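3.2 Bench layout and cable placement

The second part of the study looked at how the fixed parts of a bench and the leads that serve it come to share the same space. Section 3.1 dealt with drawers and loose tools, which people move many times in a working day. Fixtures and cables behave differently. They are moved seldom, often by someone other than the main user of the bench, and their position tends to be settled in the first weeks after a bench is put up. For this reason they were recorded separately, using the scheme set out by Didenko and Bañez in the earlier Grevcombe report, with the changes given below.

Each bench was divided into three bands. The work band is the height at which a seated or standing person handles parts. The rail band holds the horizontal members to which boards, lamps and brackets may be fixed. The service band lies above or behind the rail and takes power and signal leads. The bands were drawn by eye on a side elevation of each bench and then checked by a second member of the team (Macapagal for the Grevcombe benches, So for those at Vikine). Where the two drawings differed by more than 42 mm the bench was visited again. This was needed mainly at Vikine, where several benches have sloping uprights and the lower limit of the rail band is a matter of opinion.

In all, 140 benches were recorded. A bench was entered as "separated" if no lead crossed the work band, "mixed" if at least one did, and "open" if it had no rail. Leads that passed behind a rail were counted with the service band even when they could be reached from the front. The earlier scheme treated these as mixed. We changed the rule after the pilot, as users did not report such leads as being in the way, and the old rule gave nearly every bench with a rail the same score.

Figure 4 shows the arrangement of rail and service bands on one of the benches with an upright board. The aluminium rail crosses above the board, in front of a slatted wall, and the leads are in the darker space higher up. Some of them run down towards the rail, and a pair of white ones on the left passes behind it.

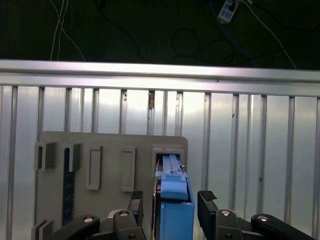
Figure 4. Upright fixture board with brackets and graduated strip, below a horizontal aluminium rail. Cables and a white power strip in the service band.

Two features of this arrangement recur in the notes. The first is that the power strip hangs high, with its leads coming away from it into the service band. A strip in this position keeps plugs clear of the work, but it is harder to see which plug belongs to which lead. At Grevcombe the users of benches with high strips had labelled the plugs more often than users of benches with strips at table height. The labels were mostly tape, written by hand, and some had gone out of date. We did not treat labelling as part of the layout score.

The second is the use of a graduated strip fixed directly to the board. In Figure 4 a dark blue strip with light tick marks runs vertically beneath the second of two L-shaped brackets at the upper left of the board. On boards of this general type a strip gives a reference for setting heights without a separate rule. Ambrosio (this volume) discusses reading errors on fixed scales and we do not repeat her results. For our purpose it matters only that a fixed scale takes up a narrow column of the board that cannot well be used for anything else, and that leads should not hang across it. Of the boards with a fixed scale, those on separated benches were the easier to read from a normal working position - a finding that would surprise few bench users, but which the Grevcombe report had left untested.

The slatted wall calls for a brief remark on method. Grooved and slatted backs were recorded as part of the bench if they stood within 251 mm of the rear edge of the work surface, and as part of the room otherwise. A regular pattern of vertical grooves is of some help when heights and spacings are being taken from photographs, but the sheen of bare metal under overhead lamps can hide the edge of a light-coloured lead. White leads in front of pale slats were missed in the first reading more often than blue or black ones. The reverse holds against a dark ground, where black leads are the ones lost: the looped black cable near the top of Figure 4 nearly blends into the surface behind it. All photographs were therefore read twice, the second time at raised brightness, and the higher count of leads was kept.

Small marks and specks on walls and boards were ignored unless a user mentioned them. Kneževič has proposed that such marks be mapped as a sign of wear, and the Sterkard sheets include a column for this. We filled in the column for the first benches and then gave it up, as the two readers could not agree on what should be entered. The remaining columns of the sheets were kept unchanged so that the data can be set beside the earlier series. Benches that were rebuilt between the first visit and the second in August were scored on their later layout, and are marked with an asterisk in Table 5.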